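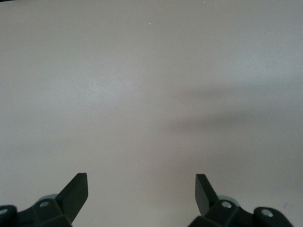
I have a new rule in my sewing room, and I love it so much that I've been telling everyone who stands still long enough. The big table gets cleared at the end of every session. Everything goes! Scissors, pins, chalk, the mug I swore I'd finished with, all of it back where it lives before I turn off the light.

This started in October with the Miyazaki coat. If you've been reading for a while you'll remember it (the pattern with the collar that made me cry twice). I had a sleeve piece missing for most of an afternoon and ended up cutting another one from the last of my good wool. The original was under a stack of magazines, flat as a pancake, about two feet from my elbow. I was so mad at myself that I went and washed the car.

My friend Asuka Sugawara came over that evening to look at the collar and asked where I did my cutting. I pointed at the table. She laughed until she had to sit down – on my pincushion, as luck would have it, so maybe that was fair.

She cuts on a surface with nothing else on it, ever. She got me to try it with a 30 minute timer, and we went at it like we were packing for a ferry. I found my good seam ripper, 2 bobbins in a thread color I had already bought again, and a birthday card for my nephew, who has since had another birthday.

Now for the fun part, which is laying out fabric on a bare table. It's wonderful! The cloth goes down smooth and stays that way. I can walk all the way around it, I can see when the grain is off, and I don't have to hold a corner up with my chin while I move the iron. I cut out a whole Jillance skirt before lunch, lining and all, and I had time to press the pieces.

A few things that help, in case you want to try it. I keep one shallow basket on the shelf for whatever I'm in the middle of, and the basket is allowed to be messy. Pattern pieces go in a big envelope with the name on the front. Scraps get sorted when I'm watching TV, never at the table, or I start planning quilts and that's the evening gone.

Next up is the lining for the coat, finally – I've got a rust colored one and a navy and I keep changing my mind. Asuka says rust. I was leaning navy until this morning, so if you have strong feelings about coat linings, please leave me a comment before I pick up the scissors!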